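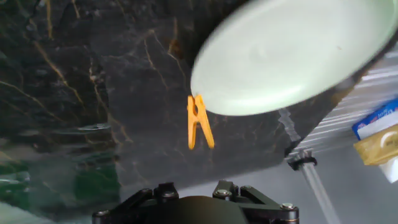
2018-11-08

Clothespin into dish, dark marble slab, wrist camera on. Telma on the leader arm for the first block, me for the second. Forough Kermani logging.

Before anything else, the number that went out in the Stiredow summary. It says we have 744 demonstrations of this task. We have 744 recordings. I went back through the log last night and the count includes every episode where the operator stopped to regrip the leader, every one where the dish got nudged and put back by hand, and the whole February batch that was recorded with the old finger pads. I don't know what the right number is yet. I do know I wouldn't train on all of it and then act surprised.

Today's block was short. Notes while I remember them.

Teleop lag. Feels the same as last week to me. Telma says it's better with the new Hernitz driver. Neither of us has measured it. I'd like a timestamped step test on both arms before anyone writes "improved latency" in a report again.

Hand guiding vs. remote. Sharifi's people still say kinesthetic teaching gives cleaner paths on small objects. Maybe. When I hand-guide, my forearm ends up in the wrist view for half the approach, and the policy will never see a forearm at run time. Cropping it out loses the clothespin too. I'm staying with remote for this task until someone shows me a side by side on the same object, same operator, same day.

The clothespin. Yellow on near-black stone is about as easy as it gets for the camera. Fine for getting started, but I don't want a success rate on this pair quoted as if it meant the arm can find small objects. The tan veins in the marble are the only thing in there that even begins to compete, and they're thin. Need a brown or gray pin next. Also a different surface.

Motion blur. The pale green dish smears badly in the wrist view. The pin stays readable. Telma thinks the blur washes out over enough episodes. I think it gives the network a green smudge to lock onto, and a smudge isn't a rim. Try a shorter exposure and more light, in that order, one at a time please.

Background. The packages past the right edge of the slab show up in the wrist view, blue and white box, golden-yellow one under it. The yellow one bothers me, being not that far off the color of the pin. If those get moved between blocks we have a different data set and no note saying so. Either they stay exactly there or we put up a plain board. I vote board.

Operator style. You can tell Telma's episodes from mine with the sound off. She comes in high and drops straight down, I come in at a slant. Forough asked which one the policy should copy. Good question, and "both" is the answer I trust least - averaging a vertical approach and a slanted one could put the fingers into the stone. Proposal: one operator, one approach, 9 start poses, and see if that beats the mixed set at the same episode count.

The Matomstead write-up claims 2,320 episodes for a task not much harder than ours and shows three rollouts. I've read it twice and can't find how many rollouts they ran. Until I see that I'm not using it as an argument for collecting more.

To do
- Forough: tag every recording clean / regrip / reset by hand / old pads. Don't delete anything.
- Telma: step test, old driver and new driver, same script.
- Me: board, exposure, find a pin that isn't yellow.
- Check bolts on the gripper linkage before the next block, all of them. I heard a tick on closing and couldn't reproduce it.
- Somebody tell Stiredow the count is under review. I suppose that's me as well.

Added later: Telma read this and disagrees about the blur. She wants it noted that I've been wrong about blur before, on the cup task. True, though the cup was white and so was the table.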